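Ticket: Woven basket, rectangular, braided rim. Complaint: shedding and rocking
Product line: Huvgate tabletop baskets
Opened: 28 October 2020
Status: Open, waiting on supplier
Priority: Low (I asked for Medium)

Original report

We bought these baskets from Nadard to keep small stuff together on the tables. The listing calls them "snag-free" and "flat-base." I have my doubts about both. One of them rocks when you press on a corner, and it leaves fine bits of strand behind when you slide it. I'd like a replacement or a straight answer about whether this is how they all are.

First reply from Nadard support said natural weave "settles with use" and to give it two weeks. I gave it two weeks. If it settled, I can't tell. I also don't see how a basket settles by sitting there.

Checks asked for by support

1. Empty the basket and set it on a hard, flat surface with no cloth under it.
2. Press each corner in turn.
3. Run a dry fingertip around the rim and along the inside walls.
4. Look at the floor of the basket for broken or lifted strands.
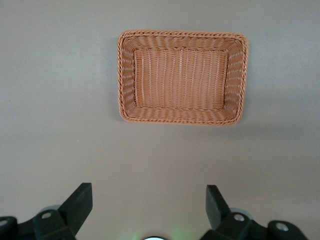 Results: three corners are fine. The fourth, nearest the end where the rim is spliced underneath, lifts a little and clicks back down. Rim is tight all the way around. Inside walls feel rough where the strands go around the ribs, and my sleeve caught twice. The floor feels okay. So "snag-free" is a stretch, whatever the tag says.

Support then asked for the size of the gap. A folded index card goes under the corner and a second one doesn't. They did not say what number would count as a defect, and I've asked twice.

Update: the damp cloth fix

Support's second idea was to wet the underside, put a flat weight on it overnight, and let it dry. They suggested a 1000 gram weight. I used two bags of rice and a cutting board. The next morning the corner sat flat. By the end of the day it was rocking again. They marked this "improved." I changed it back to "no change" and would appreciate it staying that way.

They also sent a link to the Osei liner, a cut-to-fit felt pad. It's 54 cents a sheet if you buy the box of 280, and I don't need 280 of anything. A liner might help with sleeves and snags if it came up the sides, but it doesn't. It won't do a thing for a crooked base.

Update: use test

Next request was to use the baskets the way we normally would and report back. Fine. Mixed items in one, a roll of tape in the other, nothing heavy. The thinking, as I understand it, is that a light load evens out the base. I'm not convinced. A roll of tape weighs next to nothing, and where you set it down changes which corner comes up.

The covering on the table matters too. If it wrinkles, any basket will look like it rocks, so I smooth it out before pressing corners.
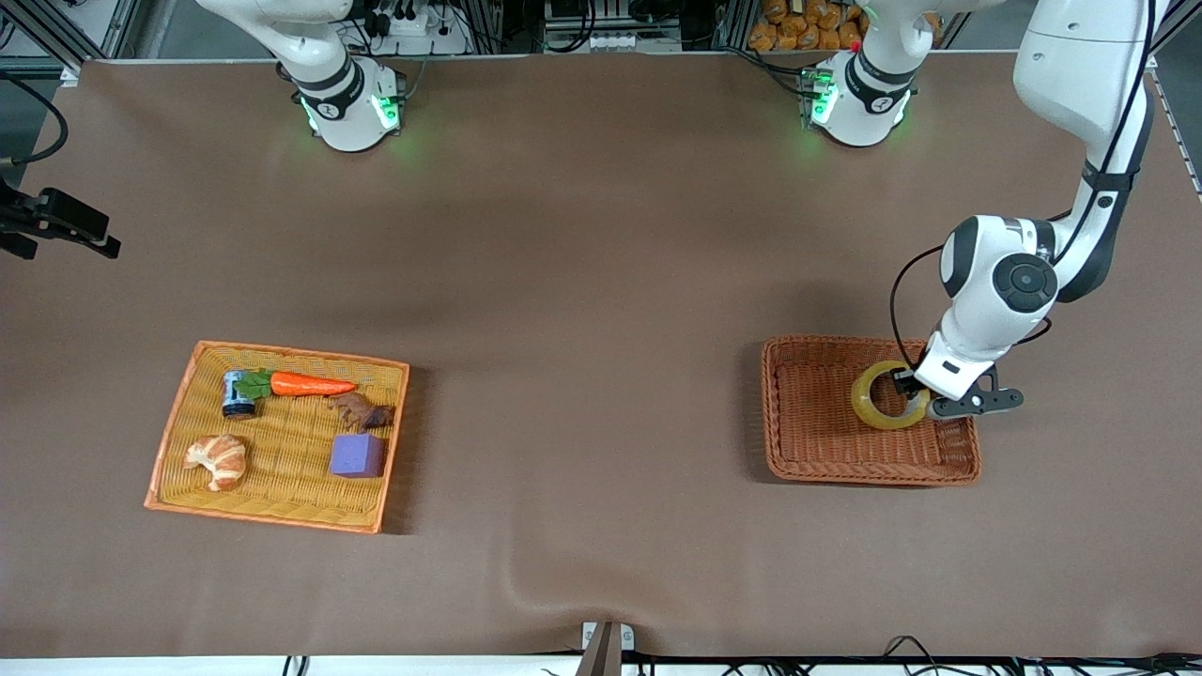 Does putting things in the basket stop the rocking?
Only while the weight sits over the high corner. Move it toward the middle and the click comes back.

Shedding

Less than in the first week, I'll give them that. I brushed the rocking one out with a dry paintbrush, inside and under the rim, and got a pinch of dust and some short ends. Support says this is normal through the first month. In July they told another customer on the Ginow forum it was normal for the first week, so the window seems to be growing.

I trimmed two loose ends on the underside with nail scissors, close to the rib. Please don't tell me that voids anything. Your own care sheet says to do it.

Still open

Replacement for the one with the bad corner. The warranty page says Huvgate tests the base on a sample out of every 3000 made, which leaves a lot of baskets that never got checked, including quite possibly mine.

A number for how much gap is too much.

Please don't close this ticket for inactivity again. I'm waiting on you.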